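The Bucket by the Door

When the Rafferty building in Dellivus was turned into rental apartments, the plans gave each unit one hall closet and no laundry room. There are 137 units. The tenants have been working out where to put their dirty clothes, clean clothes and trash ever since.

Most of them ended up with the same answer, which is to sort on the floor. A bucket holds one kind of thing, a basket holds another, and everything has a fixed spot. It costs very little and it can be moved when the carpet needs vacuuming.

Culten, a small home-organizing firm three blocks away, began offering sorting visits to the building in July. A visit takes one afternoon. The organizers bring no shelving and sell no containers. They ask tenants to gather what they already own, and most have a bucket or two and a laundry basket somewhere.

The first job is deciding what goes where. Culten suggests no more than 6 containers for a one-bedroom unit. Past that, the firm says, people forget which is which and start dropping things into whatever is closest.

The second job is marking the spots. Masking tape works well on low carpet and peels up without much trouble. A square of tape slightly larger than the base of the container is enough. When the bucket gets carried off to be emptied, the outline shows where it goes back.
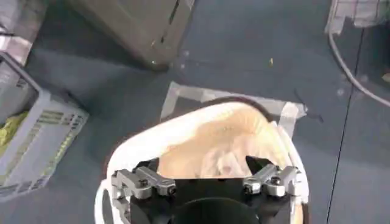
A white bucket inside its tape outline, with a laundry basket to the left.

Round buckets have some advantages over bins. They are easy to wipe out, and a small load of rags or paper doesn't get lost at the bottom. A basket with openings in the sides is better for clothes, especially damp towels, which need air.

Tape does wear out. In a busy hallway the corners lift first, and the strips pick up lint and hair. Culten tells tenants to replace it when it starts to curl. Stireck, the hardware store on the ground floor, keeps rolls near the register.

Boxes are the harder problem. Many units still have one or two standing against a wall from the move. The firm's rule is to open each one before buying anything to put its contents in.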